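# Chamoun hooded jacket, two months in

I bought the Chamoun in October, in navy, from the outdoor shop in Bistville. It cost 269, more than I usually spend on a jacket I plan to wear to work and on the bus.

The fleece lining is the main reason to get it. It runs through the hood and down both sides of the zipper, so there is no cold metal against your chin. The hood is deep and stays up in wind without a drawstring.

Sizing is a little short in the arms. I went up a size and the shoulders are still fine. My old Plerkusport coat was longer and covered the hips, which I miss when I sit on a cold bench.

Light rain beads off. After 20 minutes of steady rain the shoulders soaked through, and the fleece took two days to dry on a rack. The tag says no dryer.

The pockets are my one real complaint. They are shallow, and my phone has fallen out twice. Wela makes a similar jacket with snaps on the pockets, but the lining stops at the collar.

I would buy it again for dry cold. For a wet winter, get a shell.

Akua Baidoo, November 2019

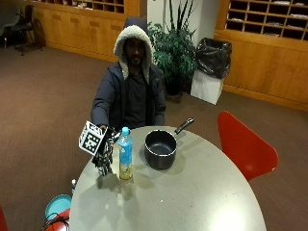 Navy hooded jacket with cream fleece lining, worn with the hood up.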